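Grivitz and Stanciu Road Traders and Residents Safety Group
Minutes, April meeting, 7.15pm, back room of the library 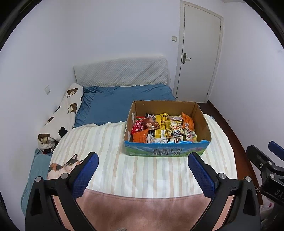 Box of packaged snacks on a striped quilt.

Present: Nelu Zamfir (chair), Myung-ja Yoon, Kelechi Tamuno, Paula Ursu, plus residents from both roads. Smaranda Ene taking notes.
Apologies: Brenum Insurance rep, also the landlord of the end unit.

1. Last minutes
Agreed. One correction: the broken shutter was at the pharmacy, not the dry cleaner. Smaranda to amend.

2. Break-in at the Gresteo counter
Main item, took most of the evening.

Nelu read out what we know. Gresteo money transfer counter on the corner entered overnight through the rear door. Lock forced. £1573 taken from the till drawer, safe not opened. Alarm went off but the box outside is the old type, rings and doesn't call anyone. Two neighbours heard it, both thought it was the car alarm again. Counter staff found the door open when they came in at 8.

Police came the same morning and took prints from the door and drawer. No arrest. Crime reference is with the manager, anyone with information to quote it when ringing. Kelechi asked whether the same people did the phone shop in the winter. Nelu said the officer wouldn't be drawn on it. Both were rear doors, both on the alley side.

Paula was first to see the officer and said he asked mostly about the alley, who uses it, when the gate gets locked. She told him the gate hasn't locked properly since the resurfacing. Post has shifted, bolt doesn't meet the hole. Reported to the council twice, no visit.

Long discussion about the gate. Points made:
Residents of the flats need it open for bins.
Traders want it shut by 9pm.
Code lock suggested (Myung-ja). Worry that the code gets passed round, as with the bike store.
Key lock suggested, keys to be signed for. Flats at 22 Stanciu Road would need a set each.
Somebody at the back asked why the traders couldn't just pay for it. Nelu said they might, see item 5.

Agreed: key lock, post to be straightened first. Kelechi to get a price. Paula to ring the council a third time and ask for a name.

Staff at the counter were shaken up though nobody was in the building. Manager is keeping two people on at closing for now and has stopped leaving a float in the drawer overnight. Asked that people don't post guesses about who did it on the street group, one lad has allready been named and he was at work.

3. Shutters and alarms
Myung-ja has walked the row. Most front shutters fine. Back doors are the weak spot, several still on the original single lock. She has a sheet showing which, will not circulate it but will speak to each shop. Quite right too, said Kelechi.

Alarm boxes: bakery and pharmacy are monitored, others ring only. Brenum had written to policy holders saying a monitored alarm may be asked for at renewal. Letter passed round. Not clear if "may" means will. Paula thinks her premium has gone up on the strength of it anyway. Nelu to ask the rep to come next time and answer questions in person.

Residents asked what they are meant to do on hearing an alarm at 3am. Talked round this a fair bit. Agreed wording for the notice board:
Look out of the window first. Don't go down.
If you see anyone, or a door open, ring 999.
If you see nothing, ring the shop's contact number.
Write the time down.
Contact numbers to be collected by Smaranda, one sheet for each stairwell.

4. Lighting in the alley
Lamp column by the bins out again. Column number 2212, quote this when reporting, otherwise they go and look at the one on the main road. Reported by three seperate people this month. Last repair lasted up to four weeks depending who you ask.

Kelechi offered a sensor light on the back wall of the hardware shop, his own wall so no permission needed as far as he knows. Flat opposite worried about it shining in the bedroom. He'll angle it down and come up to look from inside the flat before it's fixed in place. Happy with that.

Camera: Grivitz Properties own the end wall and have said no to a camera on it, by email, no reason. Nelu to ask again and mention the break-in. Myung-ja pointed out that a camera covering the flats' back door needs a sign and somebody responsible for the recordings. Nobody volunteered. Carried over.

5. Money
Balance £1934. No change apart from printing. Proposed by Nelu, seconded Myung-ja, that the group pays half of the gate lock and the traders split the rest. Hardware shop, bakery and pharmacy said yes in the room. Others to be asked. One resident against, thinks it should all be the council's bill. Noted. Carried.

Paula asked for receipts for the winter leaflets. Smaranda has them at home, will bring.

6. Police surgery
Next drop-in at the library, front desk, 4pm to 5.30pm, date on the poster. Poor turnout last time, four people. Nelu asked traders to send someone even if nothing to report, otherwise we'll lose the slot. Questions to take: patrols past the alley after closing, any news on the phone shop, whether the rear doors can be looked at by the crime prevention officer free of charge.

7. Any other business
Parcels left on the step at 22 again, two gone missing. Ask drivers to use the bakery, who will hold them until 6pm. Thanks to the bakery.

Cash bags. Myung-ja asked people to vary the time they walk to the bank. Hers was always half past three and she hadn't noticed till someone joked about it.

Abandoned van by the bottom bollards. Taxed, apparently. Leave it.

Key to this room: must go back in the night box, not under the mat.

Actions
Kelechi: price for lock and post, sensor light
Paula: council re gate, lamp column
Nelu: Brenum rep, Grivitz re camera, ask remaining traders about lock
Myung-ja: back door visits
Smaranda: contact sheets, notice board wording, receipts, ammend last minutes

Closed 9.05pm. Next meeting same room, date to be confirmed with the library.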